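20 April 2020
Coasters, order for Proltdale, continued from the previous page

Started with the corners. Murray Thibodeau had put aside the coasters which he did not like, and I looked at them one by one under the strong lamp. He is right that the radius is not the same on all of them. On the worst pieces the upper right corner is visibly sharper than the other three. I think the guide on the corner cutter moves a little when the pile is too high, so for now I cut smaller piles and tighten the guide after each one. The next pieces were better, but I would like to see a full box before I write that it is solved.

The order is 800 pieces, packed by 100. The counter on the cutter shows 2,377 at the start of the work. Please write the number down also when you finish, last time we forgot it and had to guess.

Velimir Perić asked again if the dark designs are not too dark. My answer is that it depends very much on what is behind them. On the gray bench mat all of them look tired. On a light surface the blue opens up and the yellow comes forward, and I did not change anything in the file. I would like that we agree on one background for checking and then keep it, because we lose a lot of time in discussions where each of us has looked at the same coaster on a different table.

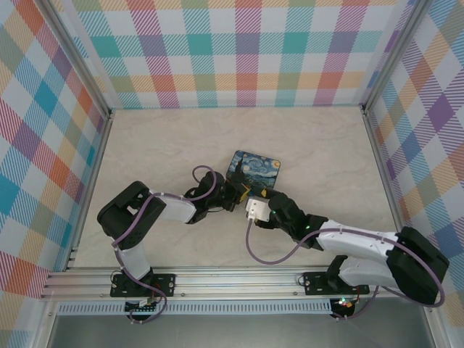
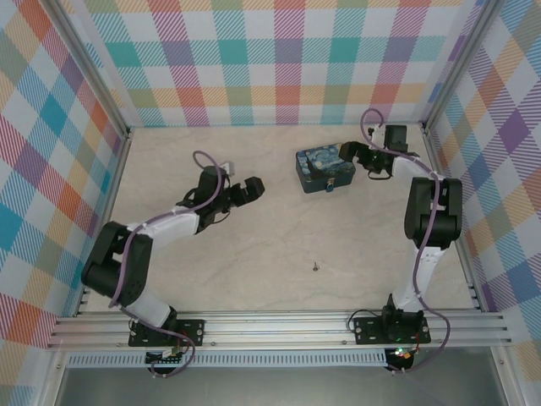 Pale marble pattern on the floor, plaid on the walls, the same in both.

Dark blue is the color I trust least, because small differences in ink are hard to see in it until the pieces lie next to each other. For the customer it is the color which makes the design, so we must be strict. With the Starry Night coaster in the first picture I am less worried than before. It lies on the pale floor and the swirls of the sky can be read without effort, the crescent moon at the right edge is clearly yellow, and the cypress on the left stays a dark shape as it should. The plaid is a harder neighbor. There is so much pink, teal, orange and purple in it that my eye goes to the walls first, and I have to make myself come back to the coaster. For judging color I would not use such a pattern — for judging if a design is still recognized in a busy kitchen or a child's room, I find it quite useful.

I also made a note about the marble pattern itself. The veining is faint and gray, and it does not fight with what lies on it. Stan has in its catalog a marble pattern with much stronger veins, and I had almost ordered it for the sample board. I will ask for the calmer one, if they have it in a pale beige. Murray prefers plain white. We can try both, the price is nearly the same.

Edges: 2 pieces from the morning have a thin white line along the left side, where the print does not reach the cut. I moved the artwork outward a very small amount and saved the file under a new name, with "bleed" at the end. Do not use the old file. I left it in the folder only for comparison.

Golberg called about the boxes. They can deliver with the paper band but not with the window in the lid, the tool for the window is broken. I said the band is fine. Velimir, if you promised the window to Proltdale, please tell me before I confirm.

Still to do: second cut of the sunflower design, clean the cutter blade, look for the missing cork sheets (they were under the shelf in November, so maybe start there). The rest of the dark designs I want to check in daylight, next to the window and on the back side of a white sample board.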